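Sokden Household Simulation Kit: Progress Report to Revham, May
Evaluation stage 2, bathroom and doorway tasks
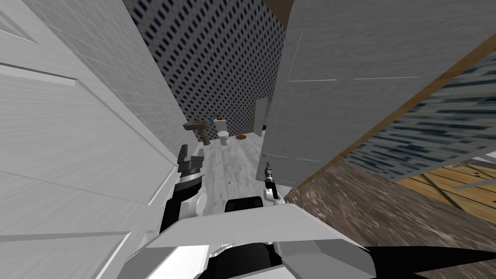
1. Work in this period

The evaluation covers the Sokden kit as supplied: the simulator, the house library and the two-armed robot model with parallel grippers. Stage 1 dealt with installation and licensing and was closed in the last report. Stage 2 tests whether the kit is good enough to train and compare control software before any time is booked on hardware at Hasley.

Four task families were set up. Three run in the stock houses without changes. The fourth, moving from a hallway into a small bathroom, needed the door limits edited by hand, as the stock values let a panel swing through its own frame. Sokden has been told and has given us a corrected file, which we have not yet merged.

A total of 1000 episodes was run on the doorway task with the Pearce controller. Of these, 161 ended early. Most of the early endings were contacts between an arm and a door panel during the turn. The remainder were timeouts, where the robot stopped short of the threshold and did not recover.

2. Findings on the product

Rendering is adequate for the purpose. Door panels, hinges and floor surfaces are distinct enough for the controller to locate an opening from the robot's own viewpoint. Repeating wall patterns, such as the navy and white one in the bathroom, gave poor depth estimates at steep viewing angles. Plain walls did not.

Small items on the floor are a weak point. At bathroom distances a small red object may cover very few pixels, and the detector supplied with the kit misses it more often than our own does. We have switched to ours for all later runs.

Contact behaviour at the grippers is stable at the default time step. Halving the step changed the results very little and doubled the run time, so the default has been kept.

The documentation is thin on joint limits and on the scene file format. Support replies have been prompt but tend to refer back to the same manual pages.

3. Cost and schedule

Spending is within the stage 2 allocation. The licence allows 9 parallel instances, and this is now the limit on throughput. No extension is requested at this point. Stage 2 is running slightly behind plan on account of the door file.

4. Next period

Merge the corrected door file and repeat the doorway runs with the same seeds.
Add object pick-up from the bathroom floor.
Compare a subset of runs with the physical robot at Hasley.
Obtain a price from Sokden for further instances.

A recommendation on purchase will follow the Hasley comparison.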